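Stop Grading Demonstrations by the Clock

Sigita Butkienė
15 August 2026

Most teams that teach manipulation by demonstration keep a spreadsheet, and the column everyone reads first is episodes per hour. I kept one like it until April. I now think the column should be deleted, or at least moved far enough to the right that it takes effort to find.

My case comes from one task: moving buns between a steamer and a plate with two arms. The buns are round, pale and soft. The tray is perforated steel, shiny enough to confuse a depth sensor and shaped so that a straight descent is rarely the best one. A person does this job without thinking. A person driving two arms has to think about all of it, and that thinking is what the recording captures.

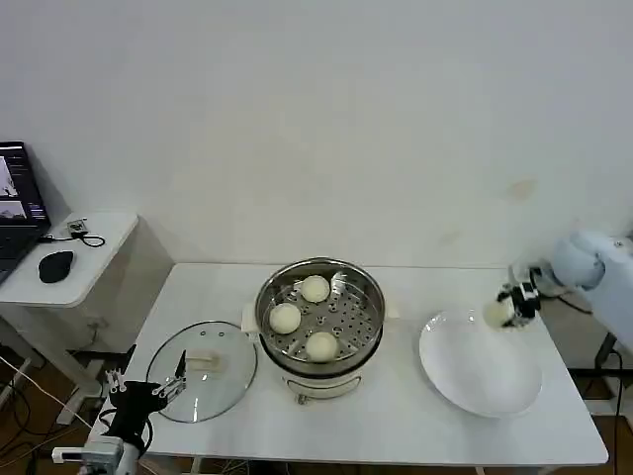
Our first set ran to 824 episodes, collected under an hourly target. The operators met the target. They also learned to close the gripper early, drag a little, and correct on the way up. Each of those habits saves time. Each of them went into the policy, which reproduced the drag faithfully and the correction badly. The operator corrected because she saw the bun shift between the fingers. The policy had learned that a small upward twitch follows a grasp, and it twitched whether or not anything had shifted.

The usual answer is to collect more. Broltar, our internal training pipeline, takes any volume we feed it, and it is tempting to treat the quality of the data as something a larger set will average out. Random errors do average out to some degree. Shared habits do not. If every operator approaches from the same side to save a wrist rotation, the data contains one approach and a great deal of confidence in it.

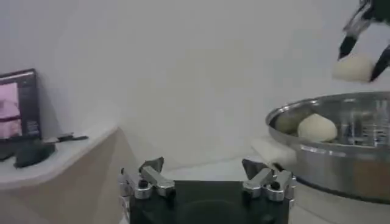
So we changed three things for the second set. The hourly target went away. Operators were told to pause before closing the fingers, long enough for the wrist view to settle. And a failed grasp was kept, with the recovery, provided the recovery was deliberate. The second set came to 700 episodes and took longer per episode. On our bench at Maltorcombe it produced the better policy, and the difference was largest on placements near the rim, where the first policy had been weakest.

I don't claim this as a controlled result. The operators had more practice by then, and we had also fixed a latency problem in the left leader arm. Avotiņš, the group we share lab space with, argued that practice alone would explain the gain. It may explain part of it. It doesn't explain why the twitch disappeared.

There is a second argument for slow demonstrations that gets less attention. A slow episode can be reviewed. When the operator commits to a grasp in one clear motion, a reviewer can look at the wrist view and say whether the fingers were placed well. When four small adjustments overlap, the reviewer can only say that it ended up all right. Labels of that kind are close to useless for finding out what to collect next.

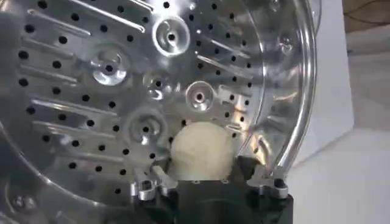 Wrist view: a round, cream-colored ball between the fingertips, with the perforated plate behind.

The objection I take most seriously is cost. Operator time is the largest line in our budget after hardware, and a method that uses more of it per episode has to earn it back. Drisirari, the contractor that supplies our operators, bills by the hour, so the price of patience is easy to compute. The price of retraining on bad habits is spread over 2 budgets and is hard to find in either. I suspect this is why the hourly column survives. It measures the cost that is easy to see.

What I would put in its place is dull: the share of episodes a reviewer accepts without comment, and the number of distinct approach directions in the accepted ones. Both can be produced by a person with a viewer and an afternoon. Neither goes up when the operator hurries.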